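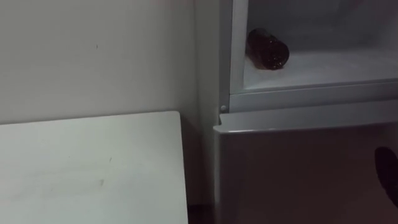
How to Make Refrigerator Pickles

Posted December 2012

If you have a big bowl, a clean jar and a bag of small cucumbers, you can have pickles by tomorrow night. I love these things! They skip the canning pot completely, they stay crunchy, and you can mess with the spices as much as you like.

What you need

2 quart jars with lids
Enough small, firm cucumbers to fill them (I grow a kind called Gavado, but any pickling type works)
2 cups white vinegar, 5% acidity
2 cups water
2 tablespoons pickling salt
1 tablespoon sugar
4 cloves garlic, smashed
A big handful of dill, stems and all
1 teaspoon each mustard seed and peppercorns

Step 1. Wash the cucumbers well and slice a little off the blossom end. There are enzymes in there that turn pickles soft. Cut into spears or coins. Spears should stop half an inch below the rim.

Step 2. Wash the jars in hot soapy water and rinse. Put the garlic, dill and spices in the bottom, then pack in the cucumbers. Pack them tight, tighter than you think, they float otherwise.

Step 3. Heat the vinegar, water, salt and sugar until the salt dissolves. Let it cool for 22 minutes or so, until it is warm and not steaming. My first summer I poured it in at a full boil and got limp pickles (still ate them).

Step 4. Pour the brine over until everything is covered. Lids on, cool on the counter, then into the fridge.

Step 5. Wait! Overnight is okay, three days is so much better.

They keep up to a month. Always keep them cold, these are not shelf pickles.

Things to try

Carrot sticks, green beans (blanch them first), red onion, a sliced jalapeno. In July, when the Pondamley farm stand has wax beans, I do a whole batch with those and extra garlic, and they are SO good chopped into potato salad.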